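Comparing finger pads on hand-held grippers: a cloth test you can do at home

Last updated in September by Yaneth Cárdenas

If you collect demonstrations with hand-held grippers, you will sooner or later need to choose between finger pads. Suppliers quote grip force and pad hardness, but neither figure says much about how a finger behaves on a T-shirt. The test below takes an afternoon and needs no arm, only the grippers.

I used it to compare two sets of soft fingers, the Limis and the Grivon, on the same model of gripper. The steps are the same for any pair.

What you need

Two hand-held grippers with working cameras
The finger sets you want to compare
A pile of mixed clothes: cotton, denim, something thin and something heavy
A flat surface at about hip height. A bed is better than a table, as the cloth sinks a little and you have to pinch properly
A notebook or spreadsheet

Before you start

Charge both grippers and wipe the lenses. Check that the jaws close fully and that the two fingers meet along their whole length. If one finger sits higher than the other, loosen its mount and set it again. A small step between the tips is enough to spoil a pinch on a single layer of cotton.

Open and close each gripper a few times while watching the recorded width. It should come back to the same value each time you close it. On one of mine it drifted after the fingers were changed, and I had to run the calibration again.

Step 1. Fit the first set of fingers

Fit the same type to both grippers. Mixing them makes the folding easier for one hand and you won't know which set to credit. Do the screws up by hand.

Step 2. Single-layer pinch

Lay one shirt flat. Bring the fingers down at a shallow angle, close on one layer of cloth, lift it a hand's width and let go. Do this 12 times in different spots, including a seam and the hem. Write down each time you picked up two layers or none.

Step 3. Sleeve fold

Spread the shirt out with the front facing up. Use one gripper to hold the body still and the other to bring a sleeve in over the chest. Keep the holding fingers low and try to press lightly. Printed shirts are worth including, as the print can be stiffer than the cloth beside it and some pads slide on it.
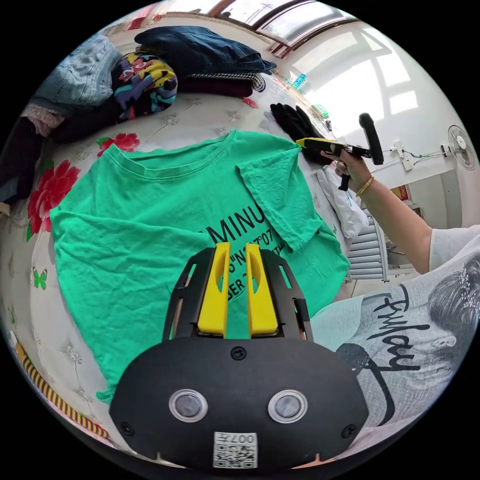

Step 4. Full fold and stack

Fold the whole shirt and add it to a pile. Then do the same with denim. Stop the recording between garments so that each fold is its own clip. I recorded 345 clips with the Limis fingers over the whole comparison, 636 with both sets together, but you can learn plenty from far fewer.

Step 5. Change fingers and repeat

Use the same clothes in the same order. Take a break first, because tired hands look like bad fingers in the notes.

Reading the results

Count the missed pinches from step 2 first. After that, watch the clips from step 3 and look for the moment the cloth slips out of the jaw. In my case the Grivon set missed less on thin cotton, and the Limis set held denim better. I kept the Grivon fingers for shirts.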